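Wulan Gunawan spends most of her week on the planner at Hevside, the part of the software that decides which arm moves first. Her current test task is sorting chopsticks.

"They're thin, they roll, and they hide each other," she says. "Depth readings are poor at the tip."

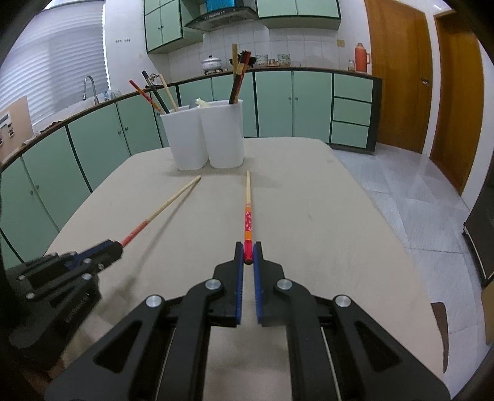
Two grippers, each holding a chopstick, at the kitchen table.

The model trains on 289 demonstrations. An earlier version used 138 and often mixed up left and right. "We changed the time alignment in April and that helped more than the extra data," Gunawan says.
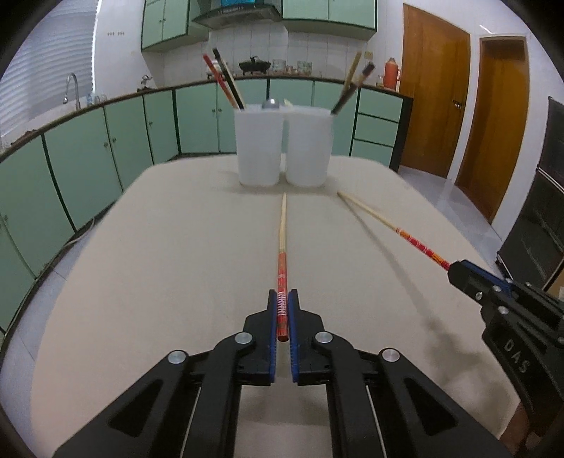 She still wants a faster replanning step. It now takes up to 11 milliseconds.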